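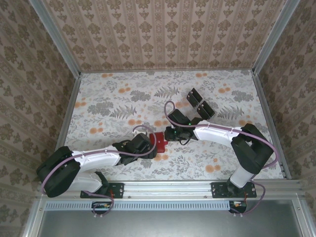 Figure 3. Bimanual cell with both arms near the target object (small red piece, center). Patterned mat and wall coverings as used in the clutter-background condition.

4.2 Shared-workspace arbitration

Both arms sit on one rail, so the reachable volumes overlap over most of the middle of the mat. In our first controller each arm ran its own planner and treated the other as a static obstacle, refreshed once per cycle. Simple, and fine as long as targets stayed well to one side. With a target between the two grippers, as in Figure 3, it broke down: both planners claim the same free space, both commit, both back off, repeat. We call this dithering below.

The Rotudow layer replaces that with a single reservation table. Space over the mat is cut into coarse cells. Before an arm moves it asks for every cell its swept volume will cross, plus a margin. Request granted whole or not at all. Partial grants were tried and dropped, they gave us deadlocks that were hard to reproduce. If both arms ask in the same cycle, the one with the shorter remaining path wins. Ties go to the left arm. Arbitrary, but fixed, which made the logs a lot easier to read.

Release is by cell, not by path. An arm gives back cells as its wrist clears them, so the second arm can start in before the first has fully left. Margin is 30 mm everywhere except inside a small disk around the target, where it shrinks to let the grippers come in close from opposite sides. The shrink is switched on by the task script. We did try to infer it from the object pose but the pose estimate was too jumpy (see 4.3).

Cables are not in the collision model. The loops over the wrists move with the arm in ways we can't predict well, so we padded the forearm shapes upward and left it at that. This costs reach on high approaches.

4.3 Object detection on patterned backgrounds

The mat and walls are printed on purpose. The earlier Mekside segmenter was tuned on plain gray and failed badly on the floral set, mostly by taking the orange blossoms on the mat for the target. Color alone is not enough here. We added a height check from the depth channel: a candidate region has to stand clear of the fitted floor plane or it is thrown out. Printed shapes go away. Shadows mostly go away too, though the dark two-panel object at the back right throws one that still splits a region now and then.

Pose is then smoothed over a window of 48 frames. More than 30 and the jitter stops bothering the planner; the rest is headroom. Longer windows lag visibly when the object gets nudged, so the filter resets on any jump larger then the gripper opening.

Remaining failure cases are of 2 kinds. Occlusion, when the fingers of one gripper hide the piece from the camera and the filter coasts on old data. And edge merge, when the piece touches a finger and the two segment as one blob. For the second we mask out the gripper using forward kinematics, as suggested by Fitzgerald Nakamura, but the mask depends on joint calibration and drifts over a long session. Recalibrating at the start of each session is enough for the results in Section 5, it is not enough for unatended runs.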